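Laddale Shop Supply
Frequently asked questions: mounting wood boards on perforated table tops

Last updated February 28, 2024

Which boards can go on a perforated metal table?

Any flat board that can take a bolt near the edge. Edge-glued strip boards are the usual choice because they stay flatter than a single wide plank of the same thickness. Check the board with a straightedge before mounting. A cupped board can be pulled down with bolts, but it will rock again as soon as they are loosened.

Do I need to drill the board to match the table grid?

Yes, if the bolts pass through the wood. Set the board where you want it, mark the hole centers from below, and drill on the marks. Do not measure from the board edge. A small error there is enough to make the second bolt bind. If you cannot reach the underside, order the paper template for your table (part 2087) and tape it to the back of the board.

Should the strips run along the long side or the short side?

For a board bolted near its corners, run the strips parallel to the front edge. Seasonal movement then goes mostly from front to back. Slot the rear holes to allow for it.

How many bolts are needed?

Two near the front corners will locate a board for light work such as sorting or placing blocks. For anything that pushes sideways, add two more at the back.
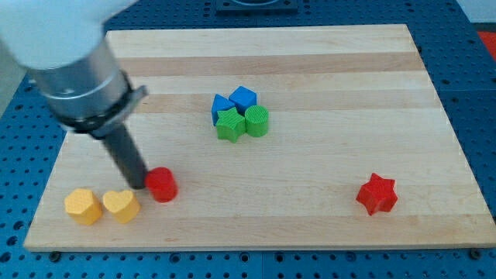

Trarkum wrote in to say that two front bolts were fine until October, when the heating came on and the back edge of the board lifted enough to slide a business card under it. Slotted rear holes and two washers fixed it, and the board has not been off the table since.

We would add one point to that. Tighten the rear bolts until the washer stops turning by hand, then stop. Fully tightened bolts defeat the slots.

What finish should I use?

A matte water-based finish, two thin coats, on both faces and all end grain. Finishing only the top face causes the board to cup. Gloss finishes make small parts harder to see under overhead lights. Oil is acceptable if nothing will be taped or glued to the surface.

Will the bolts damage the table?

Not if they are the right length. A bolt that bottoms out can mark the base or strip the thread. Subtract the board and washer thickness from the full reach before ordering. The Nusov bolt pack contains 50 pieces in mixed lengths – use the shortest one that gives full thread engagement.

Can I leave the board in place permanently?

Yes. Lift it occasionally to clear dust and chips out of the holes. Fine sawdust packs hard in a threaded hole and is difficult to remove later. Vacuum it – compressed air drives it deeper.

Do you cut boards to size?

Yes, up to 116 cm long and 60 cm wide. Predrilled boards cannot be returned.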